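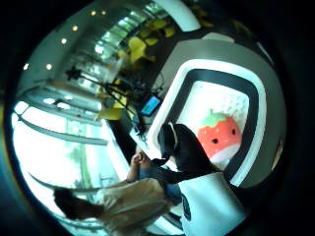 Cernwood Line Restoration Society
Minutes of the general meeting, Wednesday, July 2, 2025
Held in the upstairs room at Cernwood station

Present: 22 members. Apologies were received and noted.

1. Minutes of the February meeting
Approved with one correction. The culvert repaired over the winter was the one at Dusadard Siding, and the minutes had it at the quarry bridge.

2. Track report
Wonderful news to start with! The relaying between the quarry bridge and Dusadard has reached the distant signal, and the permanent way team now has 3,142 feet of new rail down and fastened. The tamper went over the first section twice and the line and level both came out within limits. Members who walked it on Sunday said it looks like a real railroad again, and the meeting gave the team a long round of applause.

Still to do before the section can open: ballast shoulders on the river side, the last of the joint bars, and the drainage ditch at the foot of the cutting, where the bank slumped again after the rain. The team would love more hands for the ditch. Bring boots.

3. Crossties
The order from the sawmill came in 17 ties short. The mill has agreed to send the rest with the next load at no extra freight charge. In the meantime the team will use sound ties recovered from the old loop. One member asked whether recovered ties should go under the joints. Agreed that they should not.

4. Locomotives
Grendel is back on her wheels! The axle boxes went on without a hitch and she was pushed out into the yard for the first time in nearly 2 years. The air compressor is still in pieces on the bench, and the gasket set we were sent was for the wrong model. A replacement is on order. If it fits, the shop hopes to have her moving under her own power for the fall work trains.

The small switcher needs new brake shoes before it does any more ballast runs. Approved.

5. Baranauskienė coach
The Baranauskienė coach, named for the family that gave it to us, now has a watertight roof and all its windows on the platform side. There was a lively talk about the seat fabric. The green sample won easily on a show of hands, with a few holding out for the brown. The heating question was put off until we have a price for the pipework.

6. Grade crossing at Mill Road
The county has asked for a new sight-line drawing showing the brush cleared on the north side. The brush is already cut, so the drawing only needs to be redone and mailed. Flagging will continue for every movement over the crossing until the county signs off. A refresher for flaggers will be held before the next work train.

7. Other business
The tool car is to be locked at the end of each work day. Two track wrenches and the long pry bar are missing, so please check your trunks.

A request for a second coffee urn was approved with great enthusiasm.

Meeting closed at 9:10 p.m.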